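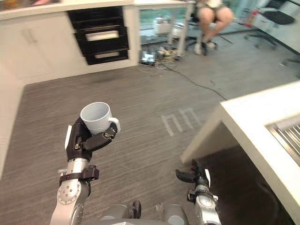
Handout 19, page 2

Learning bimanual kitchen tasks from demonstration
Notes to accompany the second half of the lecture

In the first half we looked at policies that predict one action at a time. We saw that small errors grow: the arm drifts a little, the camera shows something the policy has not met in training, and the next action is worse. Now we look at a method which predicts a short piece of the future at once. In the literature this is called action chunking. I will use the Flosix task set for all the examples, so please have the task list with you.

1. What the policy receives

The input at each step has two parts. The first is the view from the head camera. The second is the joint state of both arms and both hands. There is no wrist camera in the Flosix set. This matters for mug tasks, where a hand covers a good part of the object it is holding. With a hand wrapped around the side and base of a mug, the head camera may still show the rim and the handle, but the contact points are mostly hidden. The policy must learn them from the finger joints.

Students often ask why we do not give the policy the position of the mug as a number. We could do this, and the Karras baseline does it. The price is a separate detector, which must be trained and which fails in its own way. When you compare the two methods in your report, say clearly which one had this extra information.

2. What the policy gives back

The output is a chunk of 20 future actions for both arms together. One action is a full set of joint targets. The arms are not predicted separately. In a two-handed task, one arm is often holding while the other is reaching, and the correct reach depends on where the first arm is. If you train two separate policies, each one sees the other arm only as a moving thing in the image. In our trials at Drurnwood this gave collisions near the front edge of the counter.

The chunks overlap. At each step the robot has several predictions for the same moment, made at different earlier times. We take a weighted mean of them. Please look again at the formula from Handout 18 and notice that the weight is on the age of the prediction. Choosing the weight badly gives either shaking (too much trust in the newest) or a slow reaction (too much trust in the oldest).

3. The data

The kitchen part of the set has 594 demonstrations, all recorded by remote operation. The recordings were made in ordinary working rooms, with carpet, cables, office chairs and sometimes a person sitting in the background. The background was left as it was. Mallau tried the same training on recordings made in front of a plain curtain, and the policy did well in front of the curtain and poorly in all other places.

A demonstration is kept also when the operator corrects himself, for example when the fingers close too early and must open again. Only recordings where the object fell were removed. I think this choice is open to discussion, and it is a good subject for question (b).

4. Result to remember

With single actions, the policy finished 2 of 20 mug trials. With chunks it finished 19 of 20, with the same data and the same network size. Be careful with this result. All trials used one kind of mug, and the counter height never changed. It tells us about drift. It tells us very little about new objects.

Exercises

(a) Draw the overlapping predictions for five steps, with a chunk length of three. Mark which predictions are averaged at step four.

(b) What could the policy lose if all corrections are removed from the data?

(c) Suppose the second arm reaches below the counter, into shadow. Which part of the input becomes weak, and which part can still help?

Please bring written answers to (a) and (c). For (b), a few lines are enough.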